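Chapter 6
Rehearsing the Arm Before You Build It

By now you have a bench, a power supply and a box of parts. Don't bolt anything down yet. This chapter is all on screen, and it'll save you a lot of stripped screws.

Kofi Asante built his first arm at the Opoku shared workshop, straight from the kit, no rehearsal. Base plate in the wrong spot. Half the bench out of reach. Out came the drill again. We'll go the other way round: table first, then arm, then blocks, all in the simulator.

What you need for this chapter
A laptop. The Vima simulator, already set up in Chapter 5. The Trusto arm model, which you can load from the parts menu. A tape measure for your real bench. Notebook, pencil.

6.1 Setting the table

Start with a plain surface. No walls, no clutter, one flat background colour. Put the base plate down first and leave yourself plenty of open table in front of it. Then scatter some blocks, different sizes, and turn a few of them so they don't sit square. Square blocks are too easy and you'll fool yourself about how good your grip angles are.

Save the layout before you touch the arm. Ours is saved as bench 2684 and you'll see that number agian in the exercises.
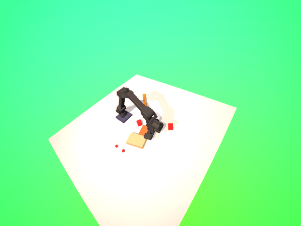

6.2 Bringing the gripper down

Now the slow bit. Move one joint at a time. Shoulder, elbow, wrist, and leave the fingers until last. Set the speed slider to 50 while you're learning, you can push it later.

Watch the wrist, not the fingertips. Beginners stare at the tips and then the motor housing clips the next block along. Swing the view round to the far side of the table as well, a gap that looks fine from one side may be no gap at all from the other. Shadows help here. If the finger and its shadow are closing on each other, you're nearly at the surface, so ease off.

Long pieces are awkward. Come in beside them, stop, check, then close. With small cubes get right over the top, and keep the other blocks well clear untill you've had some practice.

Write down the joint angles each time you stop. Boring, yes. You'll want them in Chapter 7 when the real motors go on and the Plomavano controller asks for limits.

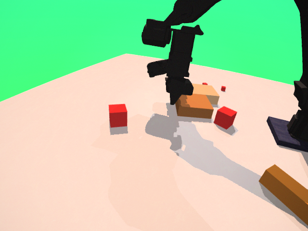
Fig. 6.2 Gripper finger beside the orange-brown block, red cubes to either side.

6.3 Before you move on

Load your saved layout and try a different base position. Same blocks, same starting pose. Which ones can the arm still get to? Note it down, then measure your real bench and mark the better spot in pencil. Pencil only, drilling is next chapter.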